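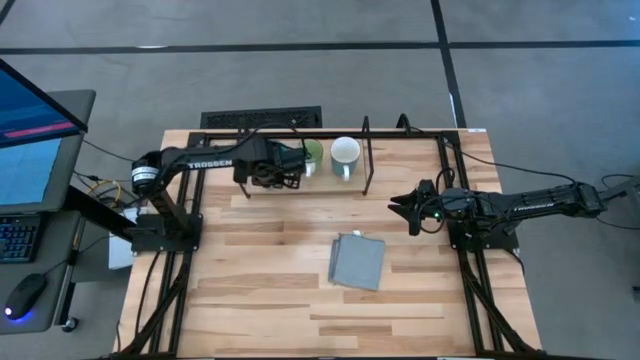

Two arms mounted on the black metal frame at Leltik, with mugs and a folded gray cloth on the wooden top.

Filed under: Local / Makers & Workshops

Jestmont workshop members take on mug handling with two-arm bench

Members of Leltik, the shared workshop in Jestmont, have spent the winter building a two-arm robot bench, and are now working on the job they picked for it in November: moving coffee mugs around a table and setting them down on a folded towel.

The build is called Erkelholm. Six members are signed up to it, and they share the bench with anyone else who has taken the workshop's safety course. The arms were bought ready to assemble. The frame was cut and bolted together on site from black metal rail, and the wooden top was fitted inside it afterward.

Parts for the frame, including brackets, mounting plates and fasteners, came to $514. That figure leaves out the arms and computers, which were paid for from the workshop's equipment fund.

Most of the trouble so far has been with the frame. The first version flexed when both arms moved at the same time, and a mug placed at one end of the table would creep out of position during a long session. Members took the rails apart, squared them again and added bracing at the corners. The mounting plates were also drilled a second time after the holes on one side were found to be slightly off.

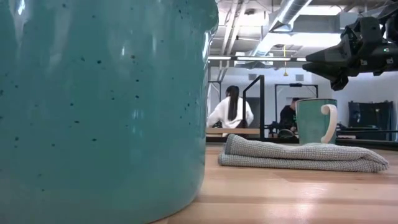
Towels were chosen for the first jobs partly because they forgive a bad landing. A mug that comes down at an angle on bare wood can chip or tip over, and the group did not want to sweep up pottery every evening. The towel brings its own problems. It slides if a finger catches the edge, and its height changes with the way it is folded. The group now folds it the same way before each run.

The mugs come from the workshop kitchen. Members prefer ones with a handle in a different color from the body – it makes it easier to tell on a screen which way a mug is turned.

The current plan has 21 short tasks, starting with a single mug and one arm. Later ones pass a mug from one arm to the other, hang it on a rack or move it off the towel so the cloth can be folded again. A person guides the arms by hand control for each task before any of it is tried automatically. 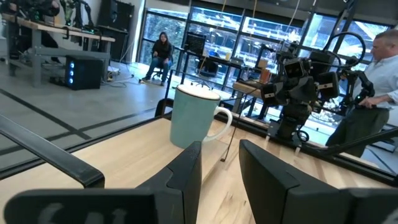 Ruth Urrego

Gripper alignment is next on the list. If the fingers close unevenly, the mug turns as it is picked up and the handle ends up facing the wrong way. Members are trying out softer pads for the fingertips, with material from Chaudhry, a rubber supplier on the north side of town.

Drawings for the frame are kept in a binder at the front desk, along with the cutting list and notes on the second set of holes. Anyone building a similar bench at home may copy them. Sessions on the Erkelholm bench start at 6 p.m. and have to be booked through the front desk.

Published 17/02/2026

Contact the newsroom | Corrections | All rights reserved | Back to top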